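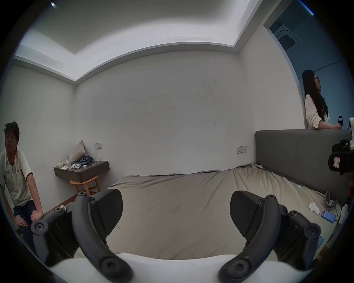

Pastum 綿麻ボックスシーツ・掛けカバー

Pastumの寝具カバーは、綿と麻を混ぜて織った平織り生地を使ったシリーズです。ボックスシーツ、掛け布団カバー、枕カバーの三種類があり、それぞれ単品でお求めいただけます。生地は織り上げたあとに一度水を通し、縮みを出してから裁断しています。アイロンをかけずに使うことを前提にした仕上げのため、しわは残ります。ぴんと張った見た目を好まれる方には、同じPastumの綿サテンのシリーズをおすすめします。

生地について
麻が入っているので、綿だけの生地に比べて使い始めは少しかために感じます。洗濯を重ねるうちに繊維がほぐれ、肌あたりがやわらかくなっていきます。織り糸には節(ネップ)があり、ところどころ太く見える箇所がありますが、不良ではありません。節を理由とする返品はお受けできませんのでご了承ください。

色
生成り、砂、灰青、墨の四色です。生成りは漂白をしていない糸の色で、製造時期によって黄みの強さが変わります。枕カバーだけを後から買い足される場合、お手持ちのものと色が完全には揃わないことがあります。色合わせが気になる方は、まとめてのご注文が確実です。墨は最初の数回の洗濯で色が出るため、白いものと分けて洗ってください。

サイズとマチ
ボックスシーツはシングル、セミダブル、ダブル、クイーンの四サイズです。周囲のゴムは全周に入っています。厚みのあるマットレスや、敷きパッドを重ねてお使いの場合は、必ず厚みを測ってからお選びください。ヘッドボードとマットレスの隙間が狭いベッドでは、頭側の二つの角を先にかけ、足側を後から引き下ろすと楽に装着できます。シーツの頭側には織りネームが縫い付けてあり、縦横を間違えずに済みます。

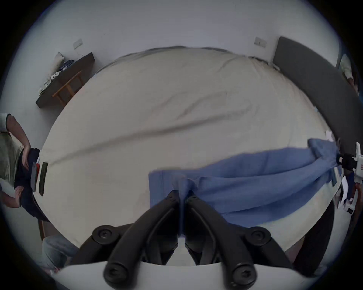 掛け布団カバーの内側には、布団を留めるひもが付いています。四隅と各辺の中央の計八か所です。ひもの代わりにスナップを使うDrultari社の掛け布団にも取り付けられますが、その場合は布団側のループにひもを通して結んでください。開口部は足側にあり、ファスナーの引き手は布の中に収まるようになっています。

製造について
織りはEscobedoの工場、縫製は自社で行っています。生地の設計を担当したEbenezer Abubakariは、前の型で多かった「角が外れやすい」というご意見を受けて、ゴムの幅とマチの縫い代を見直しました。そのぶん角の生地が二重になり、たたんだときに少しかさばります。前の型のシーツと現在の掛けカバーを組み合わせてお使いいただいても問題ありません。

お手入れ
洗濯機で洗えます。ファスナーを閉じ、裏返してネットに入れてください。水温は30度以下、洗剤は蛍光剤の入っていないものが適しています。柔軟剤は吸水性が落ちるのでおすすめしません。脱水は短めにし、すぐに取り出して両手で軽く振りさばいてから干すと、しわが細かく均一になります。乾燥機を使うと縮むことがあります。使用する場合は低温で、少し湿り気が残るところで止めてください。
漂白剤は酸素系のみ、生成りに限りお使いいただけます。灰青と墨は部分的に色が抜けるおそれがあります。

よくお問い合わせいただく点
・毛玉は出ますか。
起毛した生地ではないため目立つ毛玉は出にくいのですが、ファスナーの付いた衣類やざらついた毛布とこすれると毛羽立ちます。
・夏だけの使用に向いていますか。
通年お使いいただける厚さです。冬はシーツの上に薄手の毛布を一枚敷かれる方もいらっしゃいます。
・Skaduleroのマットレスに合いますか。
標準の型には合います。厚型はマチが足りないため、深型のシーツをお選びください。深型は受注生産です。

価格
シングルのボックスシーツは8,800円、掛け布団カバーは14,300円、枕カバーは2枚組で4,620円です(税込)。ほかのサイズは注文画面でご確認ください。深型はそれぞれのサイズの価格に1,100円を加えた金額になります。

納期と返品
在庫のある商品は、午前11時までのご注文で当日に出荷します。深型は生地の裁断から始めるため、出荷まで20日いただきます。8月は工場の休業があり、さらに日数がかかります。
未使用、未洗濯のものに限り、到着後一週間以内であれば交換を承ります。袋から出して広げただけであれば未使用として扱います。送料はサイズ交換の一回目のみ当店で負担し、二回目からはお客様のご負担となります。深型は交換をお受けしていません。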